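Leilani Abernathy gave up her stall at Plulorero in July and went back to cooking from home. She had been selling lunch bowls there for two seasons, and says she has no hard feelings about the place.

"The pitch was fine. The people were fine. I was up at half past four and in bed by eight, and I'd stopped cooking anything I wanted to eat myself."

She now runs a small lunch round from her kitchen in Osell, delivering to offices on the east side of town. There are 74 customers on the list. Most order twice a week, and a few order every day.

The menu is short. There is always a grain, usually rice or barley, something green, and a sauce in its own pot. She changes the green part according to what the growers have.

"People think they want choice. I had eleven things on the board at the stall and sold four of them. The rest went in the bin or into me."

Money was the part that worried her. The cool boxes, a second fridge and the kitchen inspection came to 1,510 pounds, which she paid from savings. She had set aside 2,000 and says the remainder went on a new clutch for the van.

She does the cooking between six and ten in the morning. Grains go on first and are spread on trays to cool. Greens are left until the end, as they lose their colour if they sit.

"I got that wrong for weeks. You open the lid at one o'clock and it's khaki. It tastes all right but you wouldn't thank anyone for it."

Small bowls and a clear worktop are what she recommends to anyone starting out.

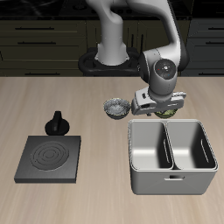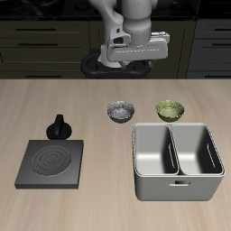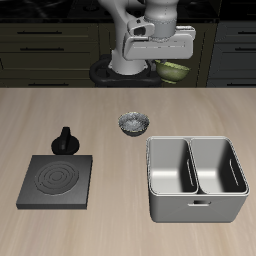
Kelechi Shehu thinks the price is too low, and has told her that a lunch round charging what she does will be in trouble the first time the van is off the road for a fortnight. Abernathy accepts the point but has not put it up.

"I will in the new year. I've said that before, I know."

She has turned down two offers to grow. One was from Sander, the caterers, who wanted 30 lunches a day for a training centre. The other was a share of a unit on the Ezeani estate, with a proper cold room.

"The cold room was tempting. I went to look at it twice. But then you need someone to help fill it, and then you're doing wages on a Sunday night."

For now she plans to add soup when the weather turns, if she can find a lid that stays on.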